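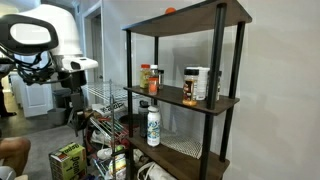 Kollari shelf retrieval: frequently asked questions

What does the method predict?
A grasp point and an approach direction for a named item on an open shelf. Motion planning is handled separately.

How much training data was used?
2,066 demonstrations, of which 332 were held out for validation.

Are the test items in the training set?
No. The 20 test items were kept out of both splits.

How is a trial scored?
A trial succeeds if the item leaves the shelf and no neighboring item falls over. Each condition was run 50 times. Timeouts are scored as failures.

Does it need a depth camera?
Yes. The color-only version lost accuracy on clear bottles and was dropped in February.

Can I use my own shelving?
Yes, if the shelf heights are entered in the config file. Tiers with a raised front lip need the lip height as well.

Who maintains the code?
Loubna Samir maintains the planner interface. Moataz Helmy handles the data loader and the evaluation scripts.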